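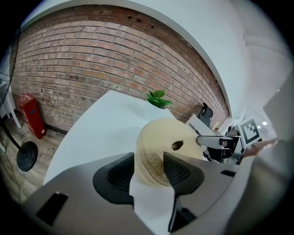

Beige spool

Twine for tying up tomatoes and beans
Started by rendow_plot74, January 15, 2021

rendow_plot74
Good evening all. I am planning my vegetable beds for the spring and I would like some advice about twine. Last year I used green plastic string and in December I was still picking small pieces of it out of the soil. Is natural jute strong enough for tomatoes, or will it rot before the harvest? I grow cordon tomatoes and two rows of climbing beans.

Kayode Garba
Jute is fine for beans. At the end of the season you cut everything down and put it on the compost together, string and all. For tomatoes I use it doubled.

trellus_fan
I don't agree with Kayode about the tomatoes. My jute broke in August, just at soil level, and two plants fell on the path with all their fruit. Since then I use sisal.

Kayode Garba
Did you bury the end under the root ball? That is the part which rots. I tie mine to a short peg above the soil.

trellus_fan
Yes, buried. Everybody on my site does it like this. But sisal is rough and it can cut a soft stem, I must admit that.

L. Esquivel
Soft cotton strips for the stems, strong string for the height. Old T-shirts are good for this. Please don't tie tightly, a stem needs space to grow thicker.

rendow_plot74
Thank you, this is very useful. So jute for the beans, and for the tomatoes I will try one row with pegs and one row with sisal - then I can compare. Does anybody keep twine in an unheated shed over winter?

Kayode Garba
Mine went mouldy in the shed. A biscuit tin in the kitchen is better.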